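Notes > Robot software > Opinion

A planner should be allowed to say "I do not know"
Zuweira Amissah

For three years I have written software for robots that handle fabric, and my opinion has become simple. We spend too much effort on the motion and too little on the moment before it.

In Tritness, the planner I maintain, a grasp used to be chosen from one score. If the score was the highest, the arms went. When I read our log of 479 failed grasps, most of them had a second candidate with nearly the same score. The software had a doubt, but there was no place in the code where the doubt could be written down.

Printed fabric makes this worse. A painted petal has an edge, and a hem has an edge, and for a simple detector they are cousins. The wrist camera sees the stitches well but loses the shape of the whole piece. The fixed camera keeps the shape and loses the stitches. 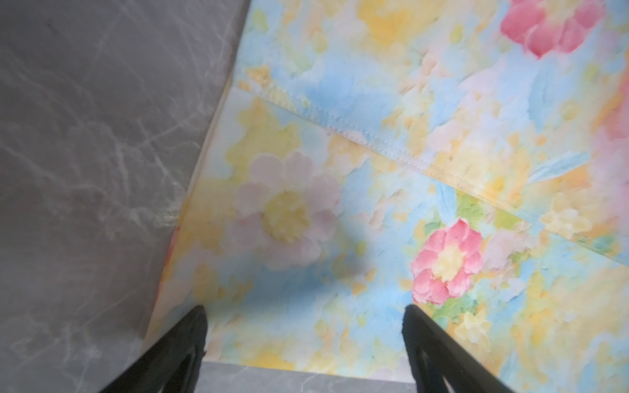
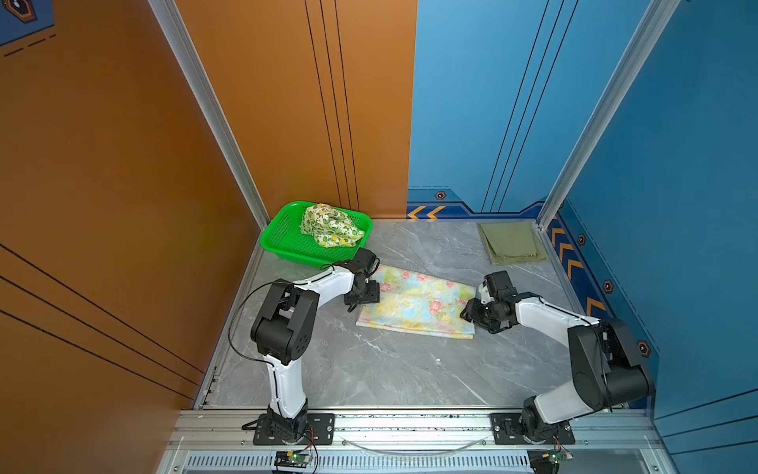
The same flowered fabric from the wrist camera, then from the fixed camera with both arms.

Some colleagues answer that a bigger model will solve it. Maybe – but a bigger model with the same interface will also give me one number. I prefer a planner which returns a grasp, a second grasp and the reason they differ, and which may ask for another view before moving. It costs time. With two arms over one table, I accept this cost, because a wrong pull on one corner spoils the plan for the other arm too.

My request to people who write such tools is modest: make "look again" a normal action, with its own line in the log.

Related
Calibrating two arms on one rail
Why we left the Ulska message format
Reading Urnport logs without tears

Contact | © Zuweira Amissah | Back to top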